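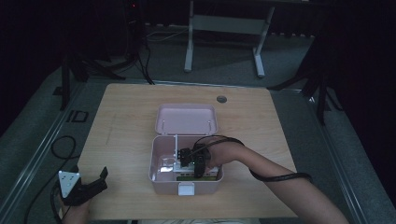
**Station inspection after fault 3108, Kemcombe bay**
Filled in by: Prakash Mathew
Second check: Sharada Unnithan
Month: November
Task on station: take electronic assembly from pink storage box, lid open, handheld grippers

Background for those who were not on shift. At 2:40 pm the right gripper did not release when Ashwin Sundaram opened his fingers on the trigger. The jaws stayed closed on the assembly with full holding force for 6 seconds, then opened without command. The assembly fell back in the box. No injury. Ashwin did the correct thing: he kept his arm still and called stop. Please tick only what you checked with your own hands and eyes.

## A. Grippers

- [x] Both grippers powered off and tagged before inspection
- [x] Left gripper opens and closes over full travel, 100 cycles
- [ ] Right gripper opens and closes over full travel, 100 cycles
 - *Failed. Jaw stuck closed at cycle 5 and again later. I stopped the test there and did not finish the 100.*
- [x] Jaw pads clean, no loose screws
- [ ] Release on loss of power
 - *Right one holds when the power is removed. Left one releases. They should behave the same, and the Tostetura manual says release. Obed Nutsugah to ask the supplier which firmware each has.*
- [x] Marker plate firmly attached, left

## B. Cables

- [x] No cuts or crushed places in the jacket
- [ ] Strain relief at the gripper
 - *Right side is moving inside the collar. When I bend the cable by hand toward the wrist, the status light of the gripper goes off for a moment. I believe this is the cause of the fault, but I can not prove it until the collar is opened.*
- [ ] Cable routed clear of the operator's arm
 - *The right cable goes over the top of the forearm and back along it. Each reach into a deep box pulls the cable at the same point. We need a clip at the elbow, or a longer lead.*
- [ ] Floor clear where the operator stands and steps
 - *Left cable was making a loop on the floor beside the table. Same remark was in the last inspection. Please, somebody must own this item. I have written Ashwin's name.*

## C. Table and surroundings

- [x] Table does not rock
- [x] Floor rails seated, no raised ends
- [x] Floor outlet cover closed flat
- [x] Tripod stands locked, legs fully spread
- [ ] Light level enough for inspection
 - *With the curtains closed I could not read the label on the connector and used a torch. For running the task it is acceptable, for inspection no.*

## D. Workpiece

- [x] Box hinge and latch not broken
- [ ] Assembly fit for reuse
 - *Vignesh Thevar looked at the board under the magnifier and found one lifted pad. Put it in the scrap bin, do not return it to the box. The post is straight.*
- [x] Workpiece power isolated before handling

## E. Stop procedure

- [x] Operator knows the stop word
- [x] Observer can reach the power switch without stepping over a cable
- [ ] Stop reaction recorded in the Elley log
 - *The log has the fault code but not the time of the stop call. Observer must write it by hand until this is fixed.*

## Result

**Right gripper: out of service.** Left gripper may be used alone, for light parts only.

Spare gripper is on the Bhat shelf, but it has not been calibrated, so please do not take it only because it is there.

Comment from S. Unnithan: I repeated section B and agree. On A, I got the stuck jaw also with the cable held still, one time. So the collar may not be the whole story. Do not close the fault after changing the collar; run the full 100 cycles first, and with a person watching.

P.M.: Agreed, added to the job card.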